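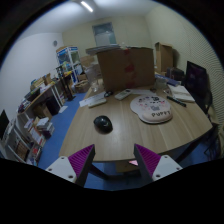 Open day, first station: gripper open, glossy black mouse waiting by the PUPPY pad.

How to Try a Hand-Held Gripper at an Open Day
By Keerthana Kulkarni, May 28, 2020

I went to the Zonanance open day in Sumcombe back in February and got my hands on one of their grippers. If you get a turn at a demo like this, here's how I'd do it.

1. Pick your target before you move. I went for the shiny computer mouse near the front of the table. Rounded things are trickier than boxes – and way more fun!

2. Come in slow, with the fingers wide open. Line up so there's one finger on each side of the mouse, then squeeze gently. My first six tries were terrible (I kept rushing).

3. Lift and hold. Get the mouse up between the two magenta fingers and keep your wrist still for a breath before you go anywhere with it.

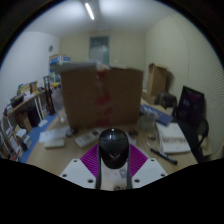 4. Put it back down. Lower it all the way to the table, then let go slowly. Boyang Xie, who ran our station, made me repeat this part until I quit dropping it early.

Ask if you can go twice. My second turn was so much better!

Comments

Shen: Did they let kids try it? Mine would love this.

Keerthana: Yes, with a grown-up next to them!

mastarmont_fan: Step 2 got me too. I squeezed way too hard.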